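Lab notebook, simulation bench
Sunday, September
Entered by: Milan Vermeulen
Subject: Kravets and Disska gripper controllers, household object set

1. Wide opening, plunger
Controller: Kravets. Finger opening left at the Ludico default. The approach is to be logged with the plunger toward the left finger and the handle running down beside it.

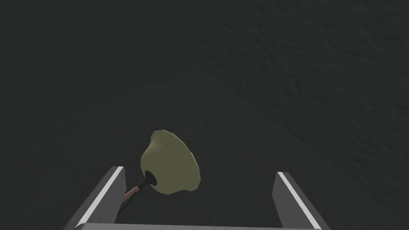 2. Living room, arm raised
Scene file 466 was loaded from the Holtum library. The wrist view alone does not show clearance to the furniture, so the body view is to be kept on for all runs in this room.

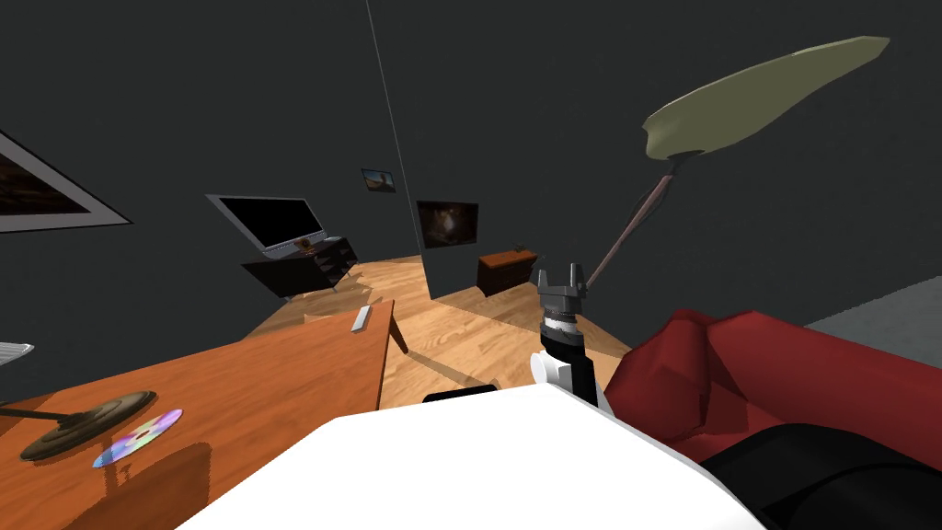 Both controllers are to be given the same start pose. Six runs are planned for each, and the joint log is to be saved separately for each run. Colleagues are asked not to change the friction settings until both sets are complete.

3. Slender objects
Disska, same scene library. Contact threshold set to 4. Shadow resolution remains low and should be raised before wrist views are compared.
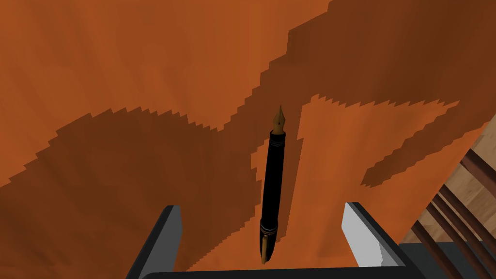
Fountain pen between the fingers, nib up, wrist view.

Open item: contact log format for Disska.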